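The winter my grandmother, Chunhua Pan, turned eighty-four, she decided she would walk to Treltville and back before she died, and she told us so over the soup as if she were asking for the salt. It was 11 kilometres each way, mostly uphill – she'd looked it up at the library – and she meant to do it in June, when the lupins were out along the river road.

"We could drive you, Nana," I said, very gently.

"You could drive yourself," she said, and had another dumpling.
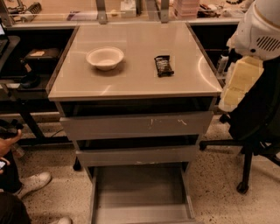
So she trained, bless her, up and down our street in her good grey coat, first to the letterbox and then to the bakery, and by April clear out to the Turnovgate bridge, where she'd sit on the wall for a bit and tell the ducks about my grandfather. He had courted her in Treltville, you see, and had walked that same road every week for three years with his shoes in his hand to save the leather.

I went along in the end, carrying the thermos, and she beat me to the top of the last hill by a good four minutes.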